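12/1/22

Back on the rice today. Tin-yau was in early and had cleared the table for me, bless him, so I got going before the kettle had even boiled. I weighed out 300 g of the short grain and went up to 360 ml of water, a bit more than last time, when it came out too chalky in the middle for my liking (Etelka said it was fine, but Etelka will eat anything with enough pickle on it!).

Soaked it for 13 minutes with the lid down. Should have been longer, I know, but I wanted to be done by lunch. Must remember to wipe the steam valve between batches as well, it gets gummy and then the next lot smells of the last one.

Black cloth is still up behind the table with the big letters on. I've grown rather fond of them, the pink M especially. The folds are getting worse though, so if anyone has an iron at home, bring it in please.

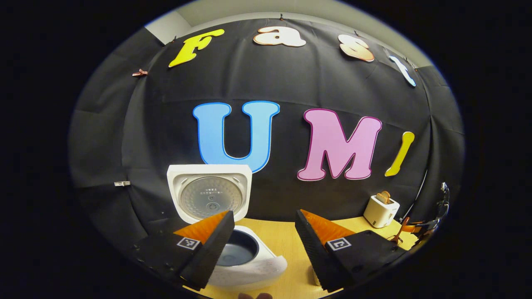 Rice cooker with the lid up, "Fast UMI!" on the cloth behind.

Next time: same rice, same water, proper soak. Tin-yau wants to try the brown stuff and I've said he can do that one himself.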